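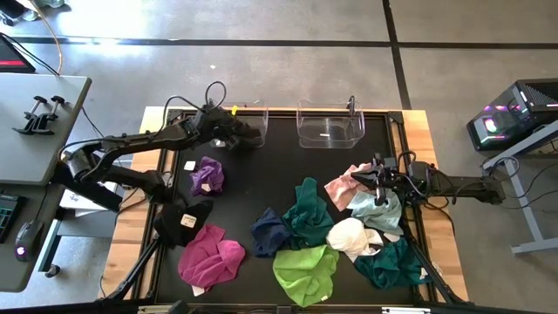
Ticket 634 – Sorting table, cloth bins
Site: Witotham
Opened by: Clive Catterall
Assigned to: Bonifacio Salcedo
Status: Closed, one item carried over
Opened: November 2021

Reported problem

Cleaning cloths are coming back from the sorting table in the wrong bin. Irkville has returned two batches with purple mixed in with pink. Clive also reports that the bin labels are hard to read from the near side of the table and that cloths catch on the left edge, where the black work surface meets the butcher block.

Log

Entry 1 (Catterall)
Table is the wooden one on the concrete floor, two clear plastic bins at the far side. Cloths are tipped out crumpled on the black surface and sorted from there. Both bins have labels but they are small. I have to walk to the back of the table to read them. Please advise whether we can get larger ones.

Entry 2 (Salcedo)
Larger labels are available, stock item 305. Before ordering, please confirm which sort list is on the wall. There are two in circulation. The July list sorts by color. The older list sorts by fabric weight and puts purple and pink together, which would produce exactly the returns you describe.

Entry 3 (Catterall)
Wall copy is the older list. No date on it, but it has the Pavau header, so it predates the change.

Entry 4 (Salcedo)
Remove it. Current list attached. For a two-bin table:

Left bin – purple.
Right bin – pink and pale aqua, together.
Anything stained or torn goes to the rag sack under the bench by the door. It does not go in either bin.

Pink and aqua go through the same wash at Irkville, so there is no need to separate them. Purple has to be washed alone. The dye in the Carré cloths bleeds for the first 20 washes or so and will mark anything pale.

Entry 5 (Catterall)
List replaced. Ran a full sack through the table. No purple in the right bin at the end. Two cloths had lost their sewn-in tags and I sorted them by color only. Is that acceptable?

Entry 6 (Salcedo)
Yes. The tag is for stock count and plays no part in sorting. Note the number of untagged cloths on the batch slip so Irkville does not query the total.

Entry 7 (Catterall)
On the snagging: ran a hand along the left joint. The wood sits slightly higher than the black surface for a short length toward the near corner, and there is a rough spot on the grain. Right side is flush. A cloth dragged flat across the left joint catches at that spot every time. Lifted, it does not.

Entry 8 (Salcedo)
Sand the rough spot with fine paper, with the grain, and wipe down before the next batch. Do not oil the wood – oil transfers to the cloths and does not wash out at the temperature Irkville uses. Leave the height difference for now.

Entry 9 (Catterall)
Sanded and wiped. Dragged a purple and a pink across the joint several times each, no catch. New labels received and fitted to the near face of both bins. Readable from where I stand. Old labels left on.

Resolution

Cause of mixed batches: superseded sort list on the wall. Replaced.
Labels: larger type fitted.
Snagging: rough spot sanded.

Carried over: height difference at left joint. To be checked when the black surface is next lifted for cleaning. If grit has collected under the right side, clear it and recheck the level before shimming the left.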